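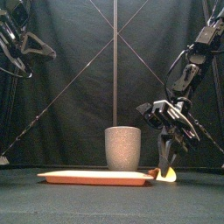
When does the Trusthorpe Pie Weekend take place this year?

It has been moved from spring to June, and it will run over two days at the Bautista Hall grounds.

Organizers announced the change on 7 February 2021, along with a smaller list of bakers and a new way of buying tickets. The event usually opens the local fair season, but the hall's kitchen is being refitted and will not be ready before late spring.

There will be 36 stalls, all of them outdoors. Each stall gets a space 14 feet wide, with a gap between it and the next. Bakers who had already paid for a spring place will keep it for the new dates without paying again. Those who cannot make it in June can ask for their money back until the end of March.

Tickets will be sold in advance only, with 150 available for each session. There are two sessions a day, one in the morning and one in the afternoon, and the grounds will be cleared between them. Children under five get in free but still need a ticket, which can be added to an adult's order.
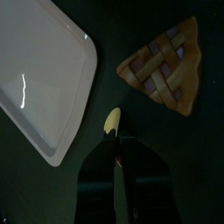

A slice of toy pie with a lattice top, beside a pale tray.

The baking contest is going ahead with 14 classes. Double-crust apple, open fruit tart and savory hand pie are all back from last year. A class for lattice tops has been added after several requests, and it is open to any fruit filling. Cream pies have been dropped for this year – there will be no cold storage on the grounds while the kitchen is closed.

Entries must be brought in on the first morning before nine, in a dish the baker does not mind leaving until the end of the day. Each one needs a card listing everything in the filling and the crust. Entry forms are at the Getus bakery on Mill Road and at the front desk of the hall. A person may enter as many classes as they like, but only one pie in each.

Goltetti, the kitchen supply store, is again giving the prizes for the junior classes. Winners in the adult classes will get a ribbon and a free stall place at next year's event.

Parking will be in the field behind the hall, with the entrance on the east side. The main lot is being kept for bakers and for visitors with disabled permits. Dogs are allowed on a leash, except in the judging tent.

Ticket sales open in April at the hall office. A map of the stalls will go up on the hall notice board before the first session.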